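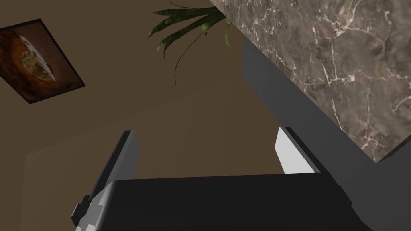

Why did we measure how long people stay in a room after they finish eating?
Because our whole project is about the shared kitchen at Derngate, and after the first few visits we saw that the cooking was the short part. People cook, they eat, and then they either vanish upstairs or sit there talking until someone notices the time. We wanted to know what makes the difference.

Shared Kitchens and the Long Goodbye
Final report, Housing and Everyday Life seminar
By Vesna Grgić and Parveen Howlader
1/16/23
5 min read

Derngate is a student residence with a kitchen on each floor, and both of us have lived there long enough to have opinions about it. Vesna is on the second floor, where the kitchen is a sort of living room with a stove in it, and Parveen is on the fourth, where people carry their plates back to their bedrooms and eat with the door closed. The kitchens were built to the same plan. We used to argue about this in a friendly way over tea, and when the seminar asked for a topic from our own lives, we didn't have to look very far!

Our reading began with Shenoy, a smaller house across town that reopened its kitchens in August after a refit. The residents we spoke with there were generous with their time (and with their lentils, thank you again). What they told us, more or less, was that the new kitchen was nicer and that they used it less. The old one had a heavy table in the middle and you had to squeeze past whoever was sitting at it. The new one has stools along one side, so everybody faces the same direction, like passengers on a bus.

Back at Derngate we handed out a short survey and got 43 back. We asked how often people cooked, whether they ate where they cooked, and how long they stayed once the plate was empty. We also left a blank space for anything else they wanted to say, and this turned out to be the part we enjoyed most. One person filled it with a very detailed complaint about a sieve. Another wrote that she had learned to make her neighbor's flatbread before she had learned her neighbor's last name.

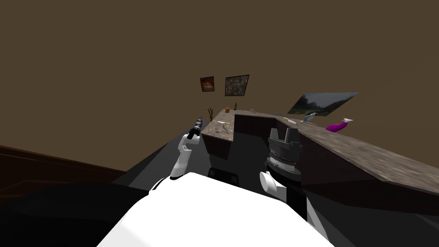

After the survey we held two evenings of group conversation, one on each of our floors, with soup. Parveen led the one on the second floor and Vesna led the one on the fourth, so that neither of us was asking questions of the people we borrow milk from. We recorded both evenings with permission and typed them up ourselves, a job that took far longer than we had planned and that we would split differently next time.

What people said about staying

Seating came up again and again. On the second floor there is an old sofa that somebody inherited from a previous resident, and almost everyone mentioned it without being asked. On the fourth floor there are only hard chairs, and they are usually stacked – a habit left over from the cleaning schedule. People told us they felt odd unstacking one just for themselves.

Lighting came up too, although we hadn't put it in the survey. Several people on the fourth floor said the ceiling light made them feel as if they were waiting for a dentist. The second floor has a lamp, bought secondhand at Clostano, the thrift store near the bus stop, and it goes on every evening before anyone starts chopping.

Then there was noise, where we had guessed wrong. We expected people to say that noise drove them out. More often they said that a quiet kitchen was the uncomfortable one, where you could hear yourself chew.

A small trial

With a $50 grant from the seminar we bought a lamp and two cushions for the fourth floor and left the chairs unstacked. We kept a diary on the shelf by the kettle and asked people to write in it if they felt like it. The early entries were mostly drawings. Later ones mentioned card games, a birthday, and one long evening spent trying to remember the rules of Cista, a board game that three of the residents had played as children in slightly different versions.

We can't say the lamp did this. The trial overlapped with exams, when people were in the building more than usual, and we were both around a lot, being cheerful at everyone. A fairer test would run for a full term, with neither of us living there.

Thanks to everyone who talked to us, and to the owner of the sieve, who has since been given a new one. The survey form and our typed notes can be borrowed from the seminar shelf.

Shared 43 times | 2 comments
Contact the seminar office | © Housing and Everyday Life seminar | Back to top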